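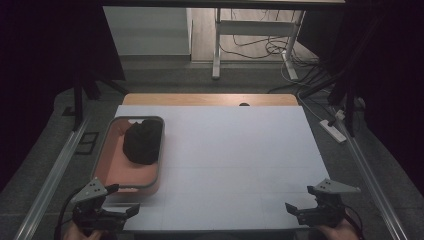 Laying out a folding table, part two: the lines

Part one covered the choice of surface. I wanted something pale and matte, so that a black item shows its outline and I can see where the hem ends. The table is white, the tray is a shallow one with a salmon interior, and the black laundry goes in the tray first, in whatever lump it came in. This part covers the grid and how I use it.

The grid is faint on purpose. Heavy lines compete with seams, and when I tried them on a test board I kept squaring garments to the wrong edge. A thin gray line is enough to check a fold against, and it drops out of attention when I'm smoothing fabric.

Panel size depends on what you fold. I worked backward from the shelf. My shelf is a Prukov unit, and the finished stack has to fit its narrowest bay with a finger's clearance at each side. A folded T-shirt should therefore be a little narrower than one panel. A towel folded in thirds takes one panel in width and hangs over into the next in length, and then folds back to fit. If your shelf is different, your panels should be different, and copying mine will give you neat stacks that don't go in.

Method, for anyone doing the same:

Measure the shelf bay, not the garment. Garments vary between brands and washes. Subtract the clearance. Draw the first line parallel to the long edge of the table and check it at both ends and in the middle before drawing anything else. All the others are measured from this one, so an error here is carried across the whole surface. Draw the crossing lines with a square. Keep the pressure low.

Rozália Vávra asked in the comments to part one if tape would do. It would for a week or two. Tape has thickness, and thin jersey catches on the edge when you slide it. It also lifts at the corners where your forearm passes over it.

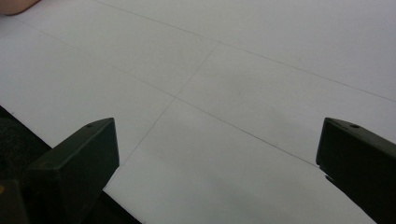 Page last changed: March, Friday evening (corrected the order of the sleeve steps)

Where two lines cross is the part of the grid I use most. A crossing gives you a corner to register against, so the shoulder or the towel corner goes there and the two edges leaving it follow the two lines. If the edge drifts off its line before it reaches the next crossing, the fabric is skewed and should be lifted and laid again. Pulling it straight at the far end only moves the skew into the middle, and it comes back as a diagonal crease by the time the stack is on the shelf.

For a black T-shirt the sequence I've settled on is this. Lay it face down with the left shoulder seam on a crossing. Flatten from the collar toward the hem with the side of the hand. Fold the first side in to the line. Turn the sleeve back on itself so that it lies inside the fold. Repeat on the other side. Bring the hem up to just short of the collar, then fold the result in half. The earlier version of this page had both sides folded before either sleeve, and Cleiton Lopes pointed out that the first sleeve is then trapped under the second fold. He was right.

Black is the hardest color to fold well. On white shirts you can see the side seam as a faint shadow. On black you mostly can't, and in a heap there is almost no information at all, only an outline. I find the collar by feel, hold it up once to let the rest hang, and lay it down from there. Doing it by looking takes me longer every time.

Purkus sells a ready-printed folding mat for 537 koruny, and Iraís Huerta has used one for a year without complaint. The printed lines are darker than I like and the panel is sized for their own boxes. If you have those boxes, buy the mat. I priced a second mat plus two boxes at 1,140 and stopped there.
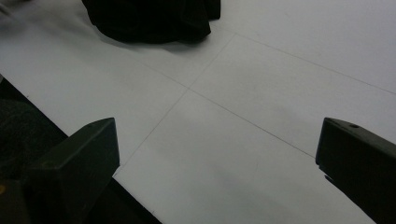
Where to put the heap

I used to drop the unfolded item in the middle of the table and work outward from it. The problem is that the middle is where the crossings are, so the first thing you do is cover the reference you need. Now the heap goes at the far side and the nearer panels stay clear. The item is drawn toward you, opened, and laid on the grid.

This has one cost, a longer reach. On a deep table it becomes tiring after a large load. Spyros Hodžić keeps his heap at the left, in a tray, and takes from it without leaning. I've gone back and forth. The tray keeps the pile compact and keeps lint off the surface, but it takes up part of the table, and for bath towels I need all of it.

Lint matters more than I expected. Black fabric sheds onto white and the white shows it. I wipe the table with a barely damp cloth before starting and again when changing from dark to light items. Always wipe along the lines. Wiping across them wears them faster, and after almost 100 loads on the test board the crossings were the first part to go.

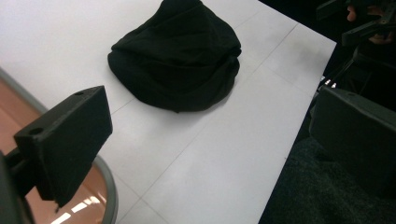

Luana Mendonça

Still open: whether to seal the lines. A clear coat would protect them, but a glossy surface lets fabric slip and I would lose the matte finish that makes the table useful. I have a small can of Flostelholm matte varnish and intend to try it on the underside of the test board first. Redrawing takes seven minutes with a long rule, so there is no hurry.

Part three will deal with fitted sheets, for which the grid is of limited use.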